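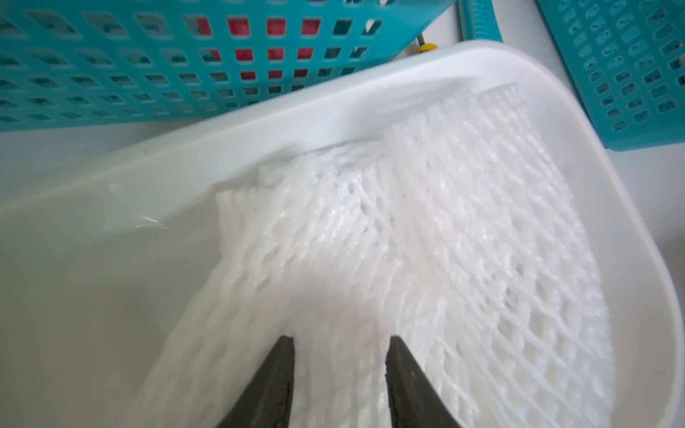 Why does fruit wear a net?

Some apples and pears are sold in a soft white sleeve called a foam net. Its job is to protect the skin. When two pieces of fruit knock together, the cells under the skin can break. Juice leaks out of the broken cells, meets the air and turns brown. That brown patch is a bruise.

The net is made of a plastic called polyethylene. At the factory, gas is mixed into the hot, melted plastic, and it fills with tiny bubbles. When the plastic cools, the bubbles stay. A bump squashes them first, so less of the push reaches the fruit.

We use cookies to improve your visit. By continuing to browse you accept our cookie policy. OK

The strands are joined in diamond shapes. Pull a net sideways and the diamonds get wide. Pull it lengthwise and they get narrow — the sleeve gets thinner too. One size of net can fit fruit of several sizes. The holes also let air in and save plastic.

Try it

You need one foam net, a ruler and a tray.

1. Lay the net flat in the tray and measure its width.
2. Stretch it gently sideways. Measure again.
3. Let go and wait 4 minutes. Measure a third time.

Iraís Ibarra's class got 14 cm, then 18 cm, then 16 cm. Their net did not go all the way back. Does yours?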